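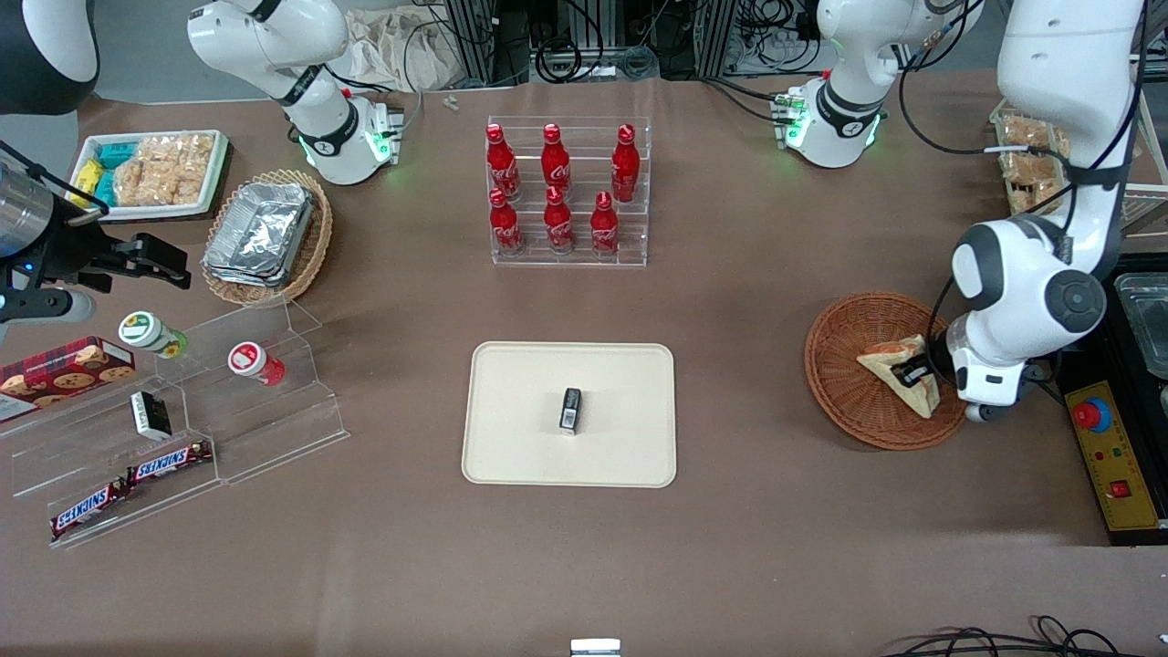
The bread tray, the basket and the clear rack on the long table.

Rosaura Muñoz had 46 dollars left in the shop account and a table full of food she hadn't priced.

"Start with the bread," Milagros said. She had driven over from Plenbridge in the morning and still had her coat on. "People look at bread first."

"They look at chocolate first."

"Kids do. Kids don't pay."

Rosaura left the bread in the white tray beside the yellow package and went back to the rack. She had put the cookies at the upper left and the cans on the top step. The two chocolate bars were down at the front, end to end. Her mother had always kept chocolate low, in the old store on Villca Street, and had sold it out every May before the heat came.

"What's in the foil?" Milagros asked.

"I'm not selling that."

"It's in a basket on the table."

"It's for you. For the drive home."

Milagros looked at the silver packet for a while. It took up nearly the whole basket. She took off her coat and hung it on the door.

"The rent is 400," she said. "You have 46."

"I have 46 and all this."

"All this is maybe one good afternoon."

"Then I need a good afternoon."

Milagros found a pen in her bag and pulled the price stickers toward her. She asked what the cookies had cost, and Rosaura told her, and she wrote down a number that was higher than the one Rosaura would have picked.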